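Plevari Markbook 3: review after two terms of classroom use

Reviewed by Angeliki Liapis
25 Jan 2019

Plevari Markbook is a desktop and browser program for recording student results against curriculum outcomes. I used version 3 with four Year 8 and Year 9 mathematics classes, the largest of which had 35 students. The school held a site licence, so I paid nothing for it. Previously I kept results in a spreadsheet of my own, and before that in Karras, which the school dropped when the hosting contract ended.

Setup

Class lists import from CSV. The importer expects family name, given name, student number and home group, in that order, and will not let you remap columns. Our administration system exports the home group first, so each file had to be rearranged before import. Accented characters survived only if the file was saved as UTF-8. Once the lists were in, creating an outcome set took one period. Outcomes can be typed or pasted, one per line, and nested two levels deep. A third level is accepted on entry and then silently flattened when the file is saved.

Entering results

The entry grid is the strongest part of the program. Students run down the left, tasks across the top, and the Enter key moves down or across depending on a setting that is remembered for each class. Marks, letter grades and a five-point scale can sit side by side in one grid. Absent, exempt and not submitted are three separate codes, and only the last is treated as zero. Karras treated all three as zero unless told otherwise, and I spent a good part of one May correcting semester reports for that reason.

Each task can be tied to as many as 14 outcomes. I rarely needed more than four. Tying a single question to an outcome is possible, but it requires the task to be set up as a multi-part task from the beginning. There is no conversion afterwards – the task must be deleted and re-entered.

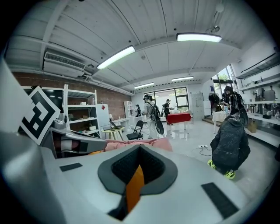 Calculation

Three methods are offered for arriving at a current level on an outcome: mean, most recent, and a decaying average with an adjustable weight. The default weight is 60 per cent on the newest result. I checked the decaying average by hand for one class and found it correct to one decimal place. Rounding is applied only at display, as it should be.

The mean behaves oddly when tasks are marked out of different totals. A quiz out of eight and a test out of 100 are converted to percentages before averaging, so they count equally unless weights are entered. This is documented, on the second-last page of the manual. A warning in the grid would be more useful.

Reports

The individual student report fits on one A4 page and lists each outcome with a bar, a level and a comment field. Parents at interviews read it without much explanation. The bars print poorly on a black and white laser printer because two of the five colours come out as the same grey. Switching to the hatched style fixes this, though the setting is not kept between sessions.

The class summary gives the median, the spread and a list of students below a chosen level for each outcome. I used it to form groups for revision lessons. It cannot compare two classes on the same outcome. Elisa Bianchini, who taught the parallel Year 9 class, exported her summary and I exported mine, and we put them together in a spreadsheet.

Reliability

The desktop version did not crash. The browser version logged me out after a period of inactivity and twice lost unsaved entries in doing so. Autosave exists but is off by default. Turn it on under Preferences, then Data. Backups are single files and restore cleanly to a second machine.

Alternatives

Jamine is simpler and cheaper, and adequate if you report only a single mark per task. Flallska has better charts and a phone app, but its outcome sets are fixed by the vendor and did not match our programme when I trialled it. Neither has an entry grid as quick as this one.

Summary

Good: entry grid, absence codes, choice of calculation method, one-page student report.
Poor: rigid import, no cross-class comparison, autosave off by default, multi-part tasks cannot be added later.

I will keep using it this year, on the desktop version only. Version 3.1 is listed as adding column mapping to the importer. I have not tested it.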